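Setting up the vanity corner

I wrote this part of the guide for whoever puts the white vanity together after me. The table is the Elteo, the one with the carved legs and the oval mirror, and it goes in the big bright room with the gray floor. I did mine one afternoon in November and made most of the mistakes already, so you're welcome to skip them.

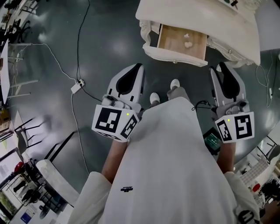
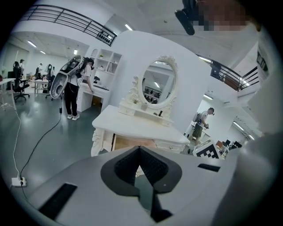 Before you start

You'll want a soft blanket, a medium Phillips screwdriver, a dry cloth and a second pair of hands for the mirror. The hardware comes in one bag, 14 screws in mine, and I tip them all into a cereal bowl because the bag splits the minute you look at it.

Lay the blanket on the floor and do everything on top of it. That gray floor is a lovely thing to sweep (really, it takes two minutes!) but a carved leg dragged across it leaves a scuff you'll be staring at for weeks.

Note: the printed sheet in the Trilau box shows the legs going on after the drawer. I tried it that way and couldn't get the screwdriver in. Legs first.

The table

1. Put the tabletop face down on the blanket. Check for staples from the packaging before you let go of it.

2. Set the first leg in its corner with the carving facing out. Start both screws by hand and leave them loose.

3. Do the same with the other legs. The front pair and the back pair look alike in the box, so go by the letters penciled on the inside – mine were faint and I needed the flashlight on my phone.

4. Now go around and tighten everything, a little at a time. If one leg sits crooked, back its screws off a full turn and push it in with your palm.

5. Turn the table over. Lift it, please, two people, one at each end. Don't roll it up onto its legs like I did.

6. Slide in the small drawer at the front. If it sticks, rub a candle stub along the runners and try again.

The mirror

7. Set the shelf with the two little drawers at the back of the tabletop and fasten it before the mirror comes anywhere near it.

8. Leave the paper corners on the mirror until the very end. The white scrollwork is pretty and it catches on sleeves, and the crest at the top is the worst of the lot. Carry the mirror by the sides of the oval, never by the crest.

9. One person holds the mirror upright and the other does the screws from behind. Snug is enough. I went for very tight and heard a little crack, and had to send to Arkovgate for a new bracket (part 103, in case you ever need it).

Caution: don't let go of the mirror until both screws are in. One will hold it for a moment and then it won't.

Placing it

10. I like the vanity in front of the white partition. White on white sounds dull, but the carving shows up nicely when the light comes down from overhead. Leave yourself a hand's width behind it for dusting.

11. Sit or stand where you'll normally be and look in the glass. You'll get the ceiling lights in there, and whatever desks are behind you. Tilt it a touch and look again before you call it done.

12. Keep the walking space in front clear. Anything plugged in over by the desk has a cord on the floor, and a white cord next to a white power strip is easier to miss than you'd think. I run mine along the wall.

Finishing up

13. Put your small things on last. I have a potted plant on the shelf at the foot of the mirror, in a plain white pot, and I put a saucer under it when I water. Keep it small – a tall plant hides the bottom of the glass.

14. Wipe the mirror with the dry cloth first and then with a barely damp one. Spray cleaner runs down into the scrollwork and dries there in streaks, and then it's cotton swabs for an hour.

Note: check the leg screws again after a couple of weeks. Two of mine had worked loose, both at the back.

The matching stool from Ait Brahim has its own sheet, and you can build it on the same blanket, so leave that out until you've done both.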